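Home | Topics | Catering and Service | Unanswered | Log in

Straws and lidded paper cups: lid pops off, straws disappear on a white table

tableside_k

I set up a self-serve drinks table for a meeting room in Brakbridge. The top is white and matte, and the wall behind it is light brown wood-grain paneling. Cups are black paper with press-on lids. Straws are thin and white, bought separately in a carton of 2,000.

Two problems. First, when a straw is pushed through the lid, the lid lifts on the far side about one time in ten. If the cup is full, liquid runs down the seam. Second, a straw left lying on the table is hard to see. People set a cup on it, or it goes onto the floor when the table is wiped.

I would like to keep the cups. I could change the lids, the straws, or the procedure. The drinks are mostly iced coffee in winter as well as summer, so doing without straws was voted down in December.

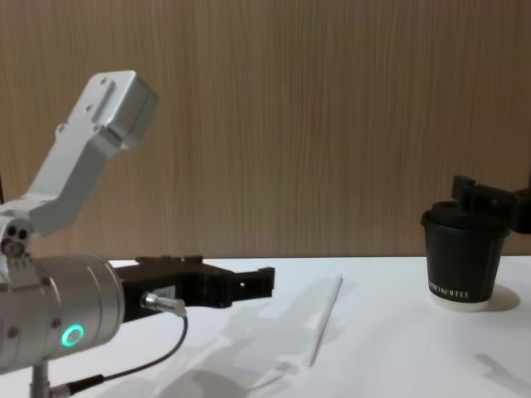

Leonora Marquez

Treat these as separate problems. The lid is the more important one.

A press-on lid is held by the rolled rim of the cup. The bead inside the lid has to pass over the roll for the full circumference. Pressing down in the center does not do this. It seats two opposite sides and leaves the others riding on top of the roll, and the straw then levers the loose side up. Press at the edge with both thumbs and travel around the rim until you are back where you started. You should feel the bead drop over at each point.

Then check the fit. Set the cup down, hold it low on the body, and try to turn the lid with two fingers. A seated lid turns stiffly and stays level. A lid that rocks is either not seated or is the wrong diameter. Cups and lids of the same nominal size from different suppliers may not match. I had this with Sulmont cups and Villaseñor lids, both sold under the same size. The pair looked right and failed under a straw.
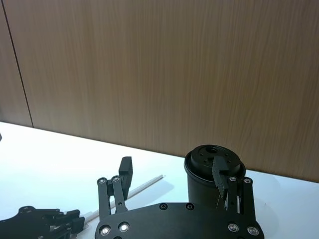 When you insert the straw, steady the lid at its rim and put the straw in vertically. An angled straw bears on one edge of the slot and pushes the lid sideways. If the lid has a sip hole and no straw slot, do not force it. Order a straw-slot lid for the cold drinks and keep the sip lids for hot ones.

Fill level also matters. Stop 30 mm below the rim if ice is going in. Most of the leaks I have traced were overfilled cups with acceptable lids.

On visibility, white on white has very little contrast, and a thin straw casts almost no shadow under overhead light. There are two fixes:

- Put a dark tray or mat on the table and keep all the straws on it.
- Buy black straws, which would match the cups.

The mat is cheaper while you still have most of a carton left.
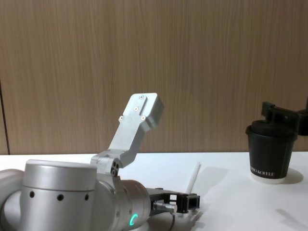

I would also store the straws upright in a heavy, straight-sided holder a little shorter than the straws. Too short a holder lets them fan out and fall. Put the holder at the back of the table near the wall, cups in front of it, lids to one side. Put out 200 straws at most and keep the rest closed in the carton. Replace anything that has been lying on the tabletop.

urkevberg_dan

Agree about the lids. We just use wrapped straws. Costs more but you don't care where they land. Downside is the wrappers, get a small bin.

tableside_k

Thank you both. I tried the turning check on one sleeve of lids. Several rocked even after going all the way around the rim, so the diameter is probably wrong. I have asked the supplier for a matched set with straw slots. A dark mat is on the table for now. I will look at wrapped straws when the carton runs out.

Last activity 2024-01-04

Print this page | E-mail this page

Contact | Copyright Table and Counter Help | Back to top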